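Washing reds

When I moved to Dundton I brought one suitcase, and almost everything in it was red. I did not plan this. My mother says I dress like a post box. For years it was no problem, as everything went in the same wash and came out the same colour, more or less. Then I started to play five-a-side with Emanuel Ene and his colleagues, and the club colours are red with white.

The white parts are the difficulty. The first shirt I owned for this team had a white collar for two weeks. After that it had a pink collar, and Emanuel called me Strawberry until January. I bought a second one and decided to learn how to do it properly.

I asked my neighbour Séverine Coste, who has washed clothes for four children and has strong opinions. She told me to stop trusting the word "mixed" on the machine. She also told me to put a new red thing in a basin of cold water alone, before it goes anywhere near the others, and to look at the water. If the water is pink, you change it and wait. I did this with a plain red T-shirt from the market and I changed the water so often that I was late for work.

My way of doing it now is quite simple. Plain reds go together, inside out, at 30 or less. Anything with white on it goes in a separate wash with a colour catcher sheet, and I take it out of the drum at once when the programme finishes. I used to leave it until after dinner. Séverine says a damp heap is where most of the colour travels, and I believe her, as my pink collar came from such a heap.

I read the care labels too, which I never did before. Some are printed so small that I need the lamp. Emanuel cuts his out with nail scissors and then asks me what temperature to use.

For drying I have a rack in the small room behind the kitchen. I hang sports things by the bottom hem, so the pegs do not leave marks on the shoulders. They are thin and dry quickly. The cotton ones take all night, and in this weather sometimes longer – the window in that room does not open well.

Then there is the folding. I am slow at it. Retno Kwok once showed me how to fold a T-shirt with one movement, pinching it in two places, and I have watched her do it again and again and I still get a sort of envelope. So I fold in the ordinary way: sleeves back, sides in, bottom up. I like to have a flat surface with cloth on it, as on a smooth table the slippery shirts slide away from me. 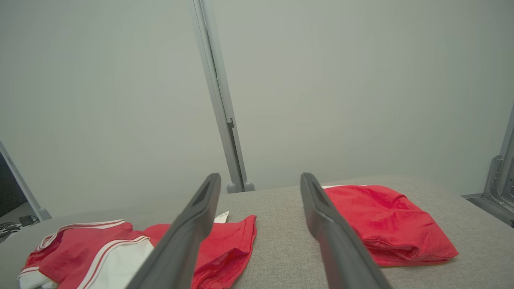

Reds in progress: one folded, two still to do.

The one with the white stripes I always leave for last. The fabric does not want to keep a crease and it opens again by itself when I turn to the next thing. I have tried rolling it, and rolling is better for the sports bag, but in the drawer it looks like a sausage.

On Emanuel's advice I also bought one navy jumper. It has its own wash.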